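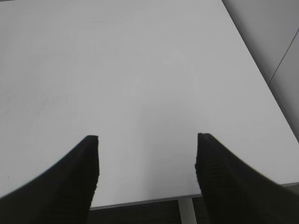 Can a robot do the chores yet?

A few of them, slowly, in a room that has been set up to suit it, and with a person close by who knows where the stop button is.

I'd been promised more than that, of course. We all have. I grew up assuming that by my age I'd have something on wheels bringing me toast, and what I've got is a vacuum that gets stuck under the radiator and a dishwasher I still have to load. So when Oluwaseun Okafor offered me a day at Pevgate, where he runs the handling team, I cleared my diary and got on a very early train in August with a long list of jobs I hate.

I read him the list over coffee. Folding sheets? He laughed. Changing a duvet cover? He laughed more. Taking the bins out in the rain got a sort of wince. Picking up a drink and putting it down somewhere else, though, he was happy to talk about for the best part of the morning (I did wonder about lunch).

His point was that picking things up is the chore inside all the other chores. You can't clear a table, stock a shelf or pack a box without it. And we're so good at it that we never notice how much we're doing. You glance at a bottle, you know more or less what it weighs, your hand opens to the right width while it's still travelling and you're already thinking about something else. A machine has to get every bit of that from somewhere.

At Pevgate it gets it from practice. The current round of work is called Jibrin, and when I visited it had logged 3,672 attempts at picking up everyday things. Oluwaseun wants plenty more before he'll let anyone call it reliable. The misses are kept along with the good ones, and he seems fonder of the misses.

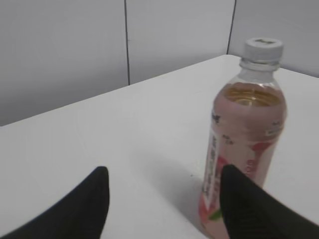

Drinks bottles, he told me, are a lovely middling sort of problem. They're made for hands, they stand up by themselves and every corner shop sells them. But clear plastic is a pain for cameras, a full one and an empty one behave quite differently, and if you nudge one near the top it goes over. Squeeze too gently and it slides, squeeze too hard and the sides cave in. I have done both of those myself, on trains, with witnesses.

So who's going to use this first? Shops and warehouses, he reckons, well before you or me. A shop floor is a bore in exactly the way a robot likes: same shelves, same boxes, same lighting at four in the morning. Lasex, a wholesaler he's been talking to, carries 296 kinds of soft drink and would be delighted if something else put them on the shelf overnight. My kitchen has one shelf of drinks, and somebody has stood a cactus in front of it.

Then there's the money. I asked what a home version might cost and he wouldn't be drawn, except to say that a decent set of fingers alone can run to £2,000, and you'd want an arm to go with them! Dillard, the smaller firm across the yard, is having a go at cheaper ones, and I got to squeeze a pair. Surprisingly grippy, a bit like shaking hands with a wellington boot.

I asked him what he'd trust a robot with in his own house this year. He thought about it for ages. Clearing cups off the coffee table, he said, so long as they were empty and he didn't mind which cups. Stairs, no. Anything near the cat, no. He still does his own washing-up, and he'd rather like someone to sort that out before they get to the duvets.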